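Repair, reuse, scrap: notes for session 5
Household waste module, N. Kongkaew
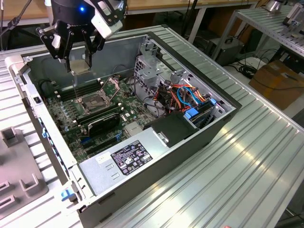

1. What we mean by the words

Repair = same thing, same job, working again.
Reuse = same thing, maybe a different owner or job. Includes parts taken out and put in another unit.
Recycling = broken down to material. Steel, copper, glass, plastic. The shape and the work that went into it are gone.
Recovery - mostly burning for heat. Not recycling, whatever the leaflet says. Marks lost on this every year.

Order matters: prevent, reuse, recycle, recover, bury. Learn it in that order.

2. Why things get thrown away

Not always broken. Durán's sorting exercise at the Lasadholm tip: 1105 items logged at the small electricals bay, 583 still powered up when plugged in. So more than half. Caveats - he only tested power, not whether the thing did its job. A toaster can light up and not toast.

Reasons people gave at the gate:
- bought a newer one
- moving house, no room
- lead or charger lost (very common, cheap to fix)
- one part failed, quote for repair too high
- "didn't know who to ask"

The last one comes back in section 5.

3. Cost of a repair

Three bits: the part, the time, getting it there and back. Time is nearly always the biggest. A seal for a washing machine door is cheap, the hour to fit it isn't.

Rule of thumb used by a lot of shops: over half the price of new, customer says no. Mansilla argues this is the wrong comparision. Should be cost per year of use left. Work one through yourself with a kettle, a bike and a sofa. They come out very differently and the sofa usually suprises people.

Diagnosis fee - who pays if it can't be mended? Escobar Street workshop charges nothing up front and adds it to the jobs that succeed. Gandunitz charges everyone the same. Be ready to argue for either.

4. Design

Things that help: screws you have a driver for, parts sold separately, a manual with drawings, standard sizes.
Things that hurt: glue, welded plastic, batteries sealed in, parts that only come as a set (whole door for a broken hinge).

Desktop computers are the usual good case. Cover comes off, most boards and drives can be swapped one at a time. Compare with a thin tablet. Compare also with old furniture, where a chair joint can be knocked apart and reglued with hide glue many times over.

Trade-off to mention in the essay: sealed goods keep water and dust out better, so may fail less often. Don't pretend it's all one way.

5. Who does the mending

Paid shops, fewer than there were. Makers' own service centres. Repair cafes and tool libraries. Friends and family, hardly ever counted in figures, probably large.

Ibarra interviewed 15 menders for the Plellex study. Main worries: finding parts, blame if something goes wrong later, nobody young learning it. Only read chapter 2, the rest is about funding.

Textiles are the odd one out. Plenty of people can still sew on a button, very few will darn. Price of new socks explains most of it but see Iturra's handout on skill and habit, he disagrees.

6. Law, very short

Guarantee = promise by the maker. Your rights against the seller are separate and exist anyway. Students mix these up.
Right to repair rules: mostly about making spare parts and instructions available for a set number of years. Cover some goods, not all. Look up which ones, don't guess.

For next time

Read Ibarra ch. 2 and the Iturra handout.
Bring one broken thing from home, small enough to carry. No mains leads plugged in before I've looked at them.
Half a page: why did it break, who could mend it, what would you pay.

Essay titles go up in April. Fidel Iturra is marking group B, send drafts to him not me.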